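Why do we sort things before we put them away?

Think about the last time you laid a table, even a pretend one. You probably got out a plate, a cup or two and something to eat. After a while everything ends up on the table together. That is fine while you are playing or cooking, but it makes it hard to find what you want next time.

Sorting means putting things into groups. Every group needs a rule. "Things you drink from" is a rule, so cups go in that group. "Fruit" is a rule too, so a strawberry, a banana and a slice of orange all belong together, even though they are different colours and shapes.

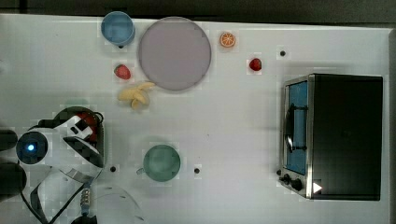

You can change the rule and get new groups. If the rule is "red things", the strawberries stay together but the banana has to leave. If the rule is "round things", a plate and a slice of orange can share a group — and a strawberry can't.

Some things are hard to place. A toaster oven is used for food, but you can't eat it or drink from it. In a real kitchen it usually stays where it is and everything else is put away around it. A real one can get very hot, so leave it to a grown-up.

Try it yourself

Put 9 play kitchen things on a table. Choose a rule and make your groups. Then ask a friend to guess the rule without any clues. If they get it, swap places.

Words to know
Sort: to put things into groups.
Rule: what everything in a group has in common.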